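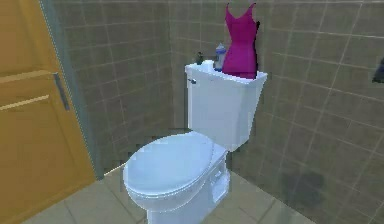
A student in last year's group asked why a horse that won over 1496 metres cannot simply be entered for the long race at Gelleda, if it finished so strongly. We begin with this question, as it comes back every April.

Unit 4: Distance and pace in flat racing

4.1 Reading the finish
A strong finish can have two meanings. Either the horse still had energy, or the others had become slow in front of it. The sectional times tell you which. At Trundier the last part of the track goes downhill, so please do not compare its closing times directly with those of Portela, where the straight is flat.

4.2 Pace in a small field
With few runners there is often no natural leader. The early part is then slow and the race becomes a sprint – this helps the horse with speed and hurts the true stayer. In the Pusik file you will find a race of this type. The winner was never further back than third.

4.3 Length of the straight
Trundier: 340 metres
Gelleda: 294 metres
Portela: 305 metres
On a short straight the rider must move before the turn, and a wide run costs ground. Look at the barrier draw before you look at the weights.

4.4 Weight
We treat this fully in Unit 5. For now it is enough to note the weight carried beside each result.

For the next class
Choose one race from the Pusik file and write one page on its pace. Mark where the speed changed – use the sectional times, and leave the betting prices out. Bring two printed copies.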